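Gallery: Two-Arm Bottle Sorting, Cuscombe Workcell

Posted February 11, 2019

The Flutier project looks at how two robot arms can share one small task without a central plan telling each arm when to move. Each arm runs its own policy and gets the other arm's joint positions as input. We trained on 842 demonstrations, all collected in the workcell at our Cuscombe site, and tested on 26 bottle types that were left out of training.

The gallery goes with our short report in the Rarkell workshop series. Captions are kept brief. Methods, loss terms and the full results table are in the report.
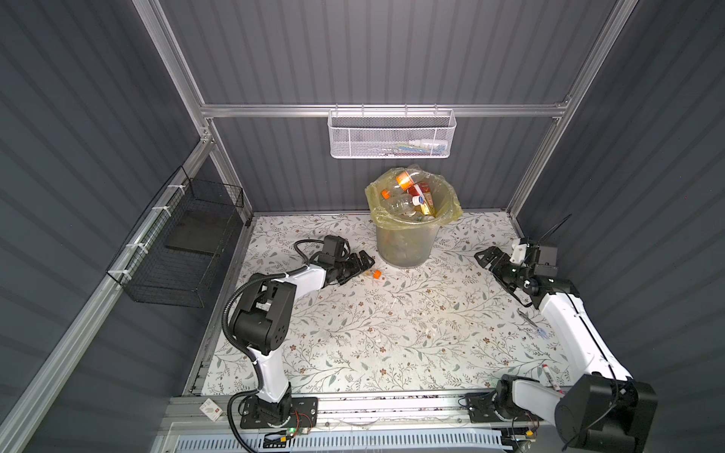 Vol. 17, p. 26

The workcell from above, with both arms on the front rail. The left gripper is low over the table, with an orange bottle cap just in front of its fingers. Discarded drink bottles fill the lined wastebasket at the back.

Caps are the hardest objects in the set. They are small, they roll, and a two-finger gripper has to come in low to get hold of one. In our tests the policy trained on bottles alone failed on most caps. Adding cap demonstrations fixed much of this, but grasps near the edges of the table are still weak.

Patterned table covers are used throughout the study. With a plain surface, the vision model learned to treat anything that was not background as an object, and it did badly when we moved to a different table. We now change covers between collection sessions. The floral one gave the most false detections early in training, mostly on the darker flowers.

The basket is a problem of its own. Bottles in a pile hide each other, and pulling one out shifts the rest. We do not try to model the pile. The policy picks again from a new camera view after every grasp, and if a grasp fails twice in the same spot the other arm takes a turn.

Handing over between arms worked better than we expected. The two policies never trade messages, only joint positions, and collisions were rare once we added a small penalty for closing distance. Training ran for 2,000 epochs. Stopping earlier gave similar grasp rates but more cases of both arms reaching for one bottle.

The next round of collection starts in March and will add crushed bottles and cans. The demonstrations will be released with the Baldursdóttir benchmark once labeling is finished.

Back to all galleries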